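Bench notebook, January – sourdough hydration trials, batch 20

Started 6.40 am

Finally back at it after the break! The Tummont rye starter came through the holidays in better shape than I'd dared hope. I fed it twice yesterday and by this morning it had climbed well past the elastic band and smelled like green apples, with a bit of yoghurt underneath. The white starter (the old Khoo one) is slower but has a lovely milky smell again, so I'm calling them both fit for work.

Plan for today is the one I've been itching to try. Same flour, same salt, same tin, and only the water changes. Stepan Pasichnyk reckons the Hallberg wholemeal drinks more than the label lets on, and after the last lot I'm inclined to believe him. Batch 19 was tight, with a crumb like a bath sponge. Tasty toast though.

Mix, loaf A

Total dough weight 902 g. Flour in first, water next, then a rough stir with the wooden spoon until no dry bits were left on the sides. Lid on, rest for 25 minutes, then salt and starter squeezed in by hand. Very pleasant dough, soft but not sloppy, and it let go of my fingers after a minute or so.

Mix, loaf B

As above with 20 g more water. I could feel the difference straight away – it spread out in the bowl and wanted to follow my hand wherever it went. First fold was a mess. Second fold was much better. By the third it had that wobble when you nudge the bowl, and I may have called people over to look at it.

9.15 am

Kitchen is warm and getting warmer. Moved both bowls to the low shelf by the back door. If you're reading this and need the shelf, please put them somewhere out of the sun and write down when you did it.

Side note on the oven: the Tultero runs hot at the back left. I put slices of cheap white bread across the whole rack to check, and the colour map was beautifully clear. Turn the tins halfway, every time. I've taped the slices to the cupboard door in order (yes, really) so have a look before they go mouldy.

11.50 am

Shaped both. A held its edges well. B needed a fast hand and a lot of rice flour, but it went into the tin in one piece and I'm very happy with that.

1.30 pm

Poke test on A springs back slowly, so in it went. B got another 20 minutes and then followed. Steam from a tray of boiling water on the bottom rack. The smell in here is wonderful.

2.40 pm

A out. Good dark colour, nice hollow knock on the base, ear on one side only. My slash was too shallow on the left. Blade needs replacing, the new ones are in the drawer under the scales.

3.05 pm

B out. What a loaf! Wider than A and a bit flatter across the top, with blisters all over the crust. Stepan wants to cut it now and I've said no.

5.20 pm

Cut both. A has an even crumb, medium holes, slightly dry toward the crust. B is open and glossy inside and stays moist when you press it. The flavour is rounder too, with less of that raw bran taste. I'd happily make B the house loaf and work on the shaping.

For next time: try B with the white starter. Hold the salt back another ten minutes. Chill the tin before shaping, which Stepan swears by and I've never tested. Order more Hallberg, we're down to the last bag. Flour bill to date is 163 dollars, receipts are in the tea tin.

Half of B is in the freezer, sliced. Help yourselves to the rest of A.

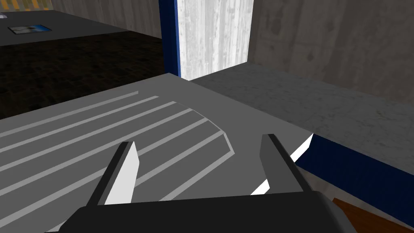 Image: computer render, S. Pasichnyk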